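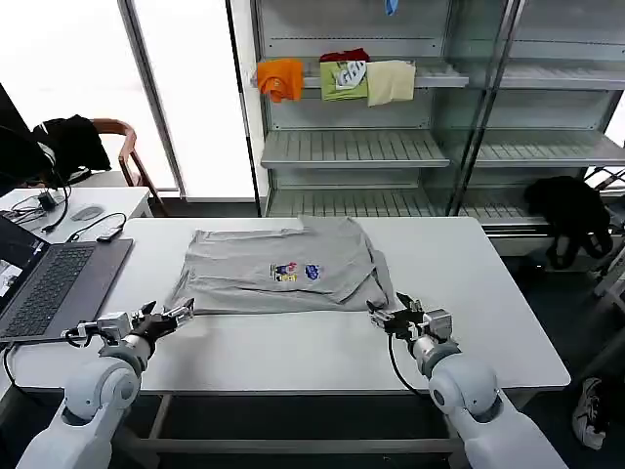 Dénes Rácz told us, before we had even taken our coats off, that he would never again put a house on the market without going around every window with a candle first, and that he wished someone had said so to him when he was selling his own place on the hill side of Fluvurberg. We have kept coming back to that remark while writing this section. It is a fair summary of what many of the sellers felt, and it also shows how personal the business of drafts can be, which made them harder to study than we had expected.

4.2 Drafts, storm windows and what sellers chose to fix

We spoke with 33 households who were getting ready to sell in and near Fluvurberg. All of them had at least one window that let in air when the wind was up, and most of them knew exactly which one it was (often a bedroom, and very often the one over the stairs). What they did about it varied a good deal. Eight had new storm windows fitted before the first showing. Others went for rope caulk or foam strips from the hardware store, and quite a few simply drew the curtains and hoped for a still afternoon!

Our first thought was that the age of the house would explain these choices, and in the older streets by the Morkari mill it does to some extent. The frames there have been painted so many times that a new strip hardly sits in the groove, and a person can lose a whole weekend to one sash. But once we had gone through the interview notes a second time, we found the asking agent mattered more. Sellers listed with Coman were handed a short checklist that had windows near the top, while those listed with Truson got a friendly letter about flowers and front steps, and the windows were left to the seller's own good sense. We don't mean this as a complaint against either office, both of whom were very generous with their time.

Figure 2. T-shirt with a small colorful print, and a gripper, at a white tabletop. 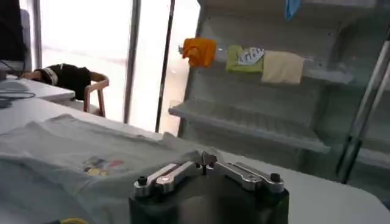 The cost of the work came up in nearly every conversation, and people tended to remember it very well. A roll of decent weatherstrip and a tube of caulk together came to almost 65 dollars for a mid-sized house, and sellers who did the job themselves were mostly content with that. Storm windows were another story. One couple had set aside 100 dollars per opening and ended up doing only the north wall, a choice they were still turning over in their minds when we visited again in August. They told us the house felt better to live in, at any rate, and that they were a little sorry to be leaving it.

We should add a word on the buyers, though they are properly the subject of section 5. We had supposed that a draft would be noticed only in cold weather. Several agents corrected us on this, kindly but firmly. In warm months a buyer will lift a sash to let in some air, and if it sticks or rattles on the way up, the next question is usually about the heating bill. For that reason we have coded loose sashes and air leaks together in the tables that follow, even where the seller spoke of them as two separate troubles.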